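Wire baskets, small bowls and the drawer that eats everything

Every house has one surface where things go to wait. Ours is the end of the kitchen bench nearest the back door, and at last inspection it held a dead torch, three hair ties, a letter from the council and a mango. I used to clear it on Sunday nights with a good deal of sighing. These days it gets a wire basket and a little bowl, and the sighing has dropped off.

What follows is what I've picked up from several years of buying the wrong container. Take what's useful and ignore the rest, as my family does.

Buying the basket

Measure the shelf first. I know you know. Measure it anyway, and measure the depth at the back, where the hinge or the pipe or the power point sticks out and steals a few centimetres. I once carried home four baskets from the Sorkuleck clearance shop that fitted my pantry perfectly with the door open.

Run your hand along the rim before you pay. Cheap wire baskets are often fine through the sides and vicious at the corners, where the ends of the wire were snipped and left to find their own way in the world. If it catches on your sleeve in the shop it will catch on every tea towel you own. A thicker rim around the top is worth a couple of extra dollars, mostly for lifting.

Look at the size of the grid. Anything narrower than the gap will end up on the shelf underneath, and pens go through point first and hang there like bats. If you plan to keep small things in it you need a floor.

Giving it a floor

You can buy liners. Travine sells them in a packet of two for a price I found insulting, so I cut my own. A flexible plastic chopping mat does nicely, the sort that comes in a set with pictures of fish on it. Stand the basket on the mat, trace around the base with a pencil, then cut a few millimetres inside the line. Round off the corners with nail scissors. A square corner will ride up the wire and you'll be pushing it down for the rest of your life.

Don't use cardboard in the laundry or under the sink. It goes soft and then it goes furry.

Corflute is good too, if you can get an old sign after an election. Face the candidate down.

The bowl

Wire baskets are lovely for the middle-sized stuff: sponges, string, batteries still in the packet, the good scissors. They're hopeless for the tiny stuff, and that's where a small dish earns its keep. It should be smooth inside so you can tip it out and wipe it, with rounded corners so that crumbs don't set up house. Rectangular beats round when it's going to live inside something rectangular. I bought three round ones from Pastau before this dawned on me, and they now hold olives.

Keep the dish small. A big dish fills up as fast as a little one, only there's more to go through when you're after the spare key. Mine takes one handful. Once it's full, I have to deal with the contents, usually by moving them to a jar in the shed. 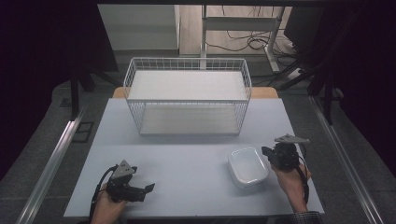
One reader wrote in after my last page on drawers to say she'd given up on dishes inside baskets altogether, as hers slid about every time the basket came off the shelf and she was forever picking drawing pins out of the mesh. Her fix is a strip of non-slip matting under the dish, and she puts a second strip under the basket if the bench is a slippery one. She also reckons I'm wrong about string, which belongs in a jar with a hole in the lid, and that anyone keeping it loose in a basket deserves what they get.

I've tried the matting and she's right. On the string I'm holding my ground.

If you haven't got matting, a damp square of chux will hold a dish still for an afternoon of sorting. Two dots of poster putty will hold it for a year, and you may need a butter knife to get it off again.

Sorting without losing the day

Start with an empty basket on a clear bit of table. A plain tabletop in one colour is a real help, as you can spot a screw or an earring back on it. On our old speckled laminate I lost a hearing aid battery for two days, and it was in front of me the whole time.

Tip out one drawer only. The temptation is to do the lot, and by four in the afternoon you'll be sitting on the floor reading warranty cards for a toaster you no longer own. Middle-sized things go in the basket, tiny things in the dish, rubbish straight in the bin. Whatever you can't identify gets a bag with the month written on it. Mine says March. When March comes around again, out it goes — unless it's a key, because the day you throw out a mystery key is the day you find the lock.

Work with both hands and put the phone in another room. One hand picks up, the other clears a space. My mother could empty a sewing box this way during a single ad break.

I did count our third drawer, purely out of spite. It held 114 separate objects, and 67 of them were bread tags. I have no defence. They do make good labels for power cords if you write on them in permanent marker, and so I kept a dozen and felt thrifty.

Cleaning the wire

Coated wire collects a grey fuzz where the strands cross. Don't go at it with steel wool, as you'll take the coating off and rust will be along directly. Soak the basket in the laundry trough with warm water and a squirt of dish soap, leave it for half an hour, then use an old toothbrush on the crossings. Rinse, shake it hard outdoors (stand clear of windows) and dry it upside down on a towel.

If there's a chip in the coating already, dab it with clear nail polish. Two coats, and let the first one dry. Mine has held up beside the sink through a humid summer, and I can't say that for much else in there, myself included.

The floor panel comes out and gets washed with the dishes. Dry both sides before it goes back or you'll trap the damp underneath.

Labels

I don't label baskets. You can see into them, which was the point of buying wire. If you must, use a luggage tag tied to the rim, and write what is in there. The first label I ever wrote said MISC, and I might as well have written SURRENDER.

Where they've ended up

One under the kitchen sink for cloths and brushes. One on the pantry's second shelf for packets that won't stand up by themselves, filed on edge like records. One in the hall for hats and sunscreen. The deep one from Yusof's homewares range went into the linen press, where it's meant to hold pillowcases and mostly holds the cat.

The freezer was a failure. Peas freeze themselves to the wire, and getting the bag loose took a kettle and language. Use a solid tub in there.

And the end of the bench has its basket and its dish, pushed towards the back so there's somewhere to put the shopping down. This morning it held the scissors, a roll of tape, two batteries and the mango. It's possibly a different mango.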